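Tracing a Gripper Fault in a Simulated Tabletop Run

February | By the Ridgate simulation desk

Print this page | E-mail this page

A gripper that closes on nothing in simulation usually gets blamed on the policy. Check the setup first. In the Komeo tabletop set we ran 1,000 episodes and the log flagged a single fault code, GRASP_EMPTY, for failures with quite different origins. The steps below separate them. They assume Relmont 3 or later, a two-arm model and a saved episode log with joint states and rendered views.

1. Freeze the episode at the fault

Open the log and find the first GRASP_EMPTY entry. Do not start from the last one. The controller repeats the code on every control tick until the episode ends, and the last entry tells you only when the timer ran out. Step back 100 ticks from the first entry and pause.

Render the head view at that tick. Note which gripper is near an object and which is not, then compare this with the arm named in the log entry. 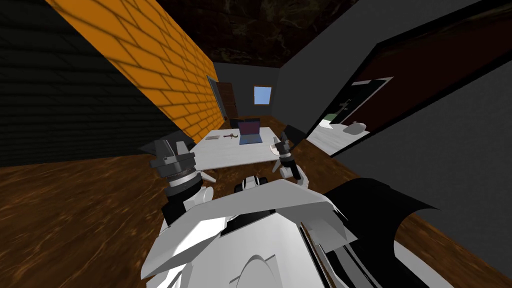 Head view, simulated room. The right gripper is close to the small white object near the table edge.

If the log names the other arm, stop. The arm indices are swapped in the task file, and nothing downstream can be trusted until that is fixed. Correct the index, reload and replay from tick zero.

2. Compare finger width with the commanded width

Plot both values for the named arm. Three patterns matter:

- Commanded width falls, measured width follows to the stop. The fingers closed beside the object. Go to step 3.
- Commanded width falls, measured width holds above the stop. Something is between the fingers, or the collision mesh is catching on itself. Turn on mesh display and look at the finger pads.
- Commanded width never falls. The close command was not sent. Look for a dropped action in the policy output.

The second pattern cost us the most time. On the Puma build the finger mesh overlapped the wrist mesh by a small margin, and the solver treated this as a held object. The run then continued with an empty hand and no fault at all until the lift check.

3. Check the base and camera pose

Beside-the-object closures are often pose errors. Print the base roll and pitch at every tick and look for a jump. A model that starts with its base slightly inside the floor gets pushed out by the solver, and may settle at an angle. The arms then carry out a correct plan in the wrong frame.

A slanted render does not prove that the base has moved. The camera mount can be rotated on its own, so read both transforms before changing either one. Pick a fixed object as a reference. Table legs and wall corners work well - loose objects do not.
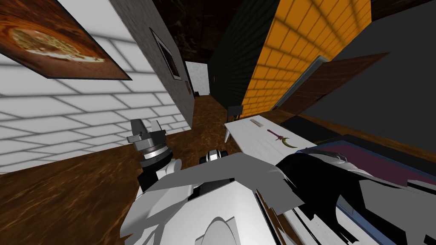
4. Rule out contact loss

If poses and widths are clean, replay at half the physics step. A fault that disappears was a contact problem. Reduce the step for the whole set and expect longer runs. Do not raise finger friction to hide it; the objects will then stick to the pads on release.

5. Record the cause

Replace GRASP_EMPTY in the episode notes with one of the following: index, mesh, command, pose, contact. Keep the raw code in the log. Episodes marked pose or mesh should be left out of any training export, including the ticks before the fault.

Known limits: the Relmont replay tool does not restore solver state, and a replayed contact fault may not recur on the same tick. Run it again from tick zero before marking it as cleared.

Contact Ridgate | Copyright Ridgate. All rights reserved. | Back to top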